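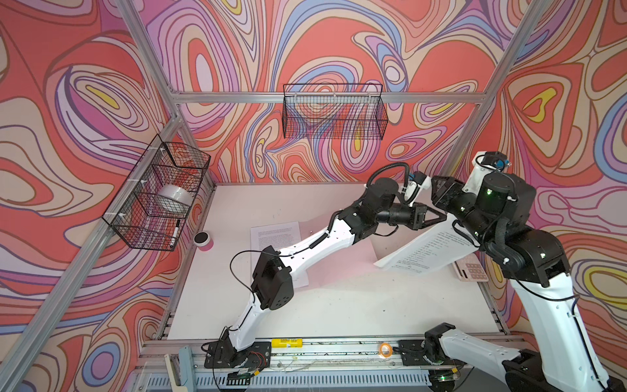

6 min read

Wullow Borrowing Slips

README and data card
Last edited 18/02/2023
Maintained by Ka-ming Fang

What this is

A transcription of 400 paper slips from the supply cupboard at Wullow, a shared workshop with a lot of tape in it and, on any given afternoon, no tape anyone can find. People who take something from the cupboard are supposed to fill in a slip. People who bring it back are supposed to fill in the other half. The data set is a record of how far that went.

The slips cover scissors, markers, rulers, tape, staplers, glue, clamps, extension cords and the label maker, which has its own section below because it earned one.

I typed them up in January, mostly in the evenings, from a shoebox. If you came looking for large-scale data on the sharing economy, this is the shoebox version.

What's in the download

slips.csv – the main table, one row per slip
items.csv – the list of item names as I cleaned them up
remarks_raw.txt – everything written in the remarks box, spelling left alone
grarnis.py – a small script that rebuilds slips.csv from my typing

Grarnis is the name of the script and has no meaning. The folder needed to be called something and it was late.

Columns

The main table has six columns.

slip_id: printed on the slip by the shop that made the pads. The pads were not used in order, so a low number doesn't mean an early slip. Please don't sort by this and draw a line through it. I did, and for most of an evening I believed I had discovered something.

item: what was taken. See Cleaning.

room: where it was going. Either Ulik, Mak or blank. Ulik is the big room and Mak is the one with the sink. "Blank" includes slips where someone wrote "here," "there," or "my desk."

day_out: day of the week the item left. There is no date column because the slip has no place for a date. It has a place for the day of the week, and a very large place for a logo.

returned: yes or no. "Yes" means the return half was filled in. It doesn't mean the item was in the cupboard afterward, or in one piece.

remarks: free text, as written, with names taken out.

What the slips say

Of the 400, the return half is filled in on 222. I have been asked whether this means the rest of the stuff was stolen. It doesn't. A fair amount of it is in plain sight around the building, having been put down by someone who then walked away. The slips record paperwork, and you should read them as paperwork.

Tape is the most borrowed item by a wide margin and among the least returned, which makes sense once you remember that tape is used up. The slip makes no allowance for this. Several people were bothered enough to return the empty cardboard core with the form properly completed, and I have marked those as "yes" out of respect.

Markers are harder. A marker comes back dry, or it comes back as a different marker. I've counted any marker as the same marker, since the alternative was to interview people.

Scissors come back. I don't know why scissors come back. Maybe everyone was told off about scissors as a child.

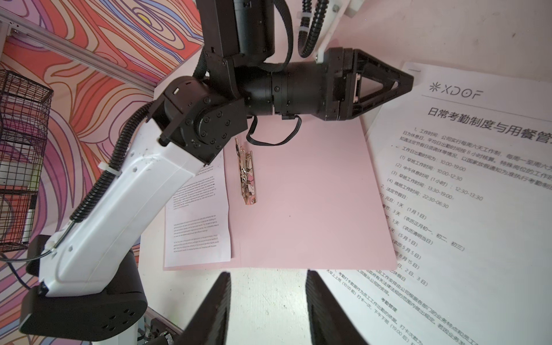
Wullow, with a printed sheet of paper.

The label maker

The label maker has been out longer than any other item and appears on slips going to both rooms with no return in between. At one stage it was signed out by two people on the same day. Each of them says the other one has it. Both have recently labeled things.

I've left these rows in. If you are using the data to teach joins, they are a gift. If you are using it to find the label maker, please write to me.

Cleaning

I tried to do as little as possible, for reasons of principle and also of laziness.

Item names were merged where I was sure. "Sissors," "scizzors" and "the good scissors" are all scissors, although "the good scissors" is also kept in a note in items.csv because several people felt strongly about it. "Sticky stuff" could be tape or glue and has been left as "unclear." So has "the thing for the thing."

Where a slip listed more than one item, I kept the first and put the others in remarks. This undercounts whatever people tend to write second. My feeling is that it's rulers.

Days of the week were typed as written. Someone wrote "payday." That's in there as payday.

Drawings were dropped. There were some nice ones, including a long-necked bird that continues over several slips if you lay them edge to edge. A CSV has nowhere to put a bird.

Known problems

The biggest one is that the slips only cover people who fill in slips. Everyone who simply opened the cupboard and took a stapler is missing, and to judge by the state of the cupboard they are the more active group. Any figure you work out from this table describes the behavior of the well-behaved.

Coffee got to part of the box. Where I couldn't read a field I left it empty, and I didn't guess from the handwriting, tempting as that was.

Handwriting also affects the room column. Written fast, "Mak" looks a lot like "Ulik" with a bad pen. I checked the doubtful ones a second time on a different day and changed my mind on up to 6 of them, in both directions. I would not build a thesis on the difference between the rooms.

The remarks were written by people in a hurry, and a few were written by people in a mood. The tone of the raw file is uneven.

Privacy

The original slips have a line for a name. That line was never typed up. Names that turned up in remarks were replaced with [name], and where a nickname would have given the person away to everyone in the building, that went too. If you recognize yourself by your opinion of the hole punch and want the row removed, ask and I'll take it out.

The paper slips are back in their shoebox. The shoebox has been signed out to me, on a slip, which isn't in the data.

Good uses

Practice in cleaning messy text. Classroom exercises on missing values. Arguments about what "returned" means, which I can report are lively and last longer than lunch.

Poor uses

Blaming anyone. Forecasting tape. Training anything that will be allowed to make decisions about tape.

Running the script

Put remarks_raw.txt and the typed file in the same folder and run grarnis.py with any recent Python. It has no other requirements. It prints "ok" when it finishes, and it also prints "ok" if the typed file is empty – I know about that one and will fix it.

License

Use it for anything you like, and mention Wullow if you publish. Corrections are welcome and should go to Ka-ming Fang with the slip_id included. Corrections without the slip_id go in the shoebox.

Still to do

Fix the "ok" bug.
Add the back of the slips, where people did sums.
Ask the shop for pads with a date on them.
Label maker.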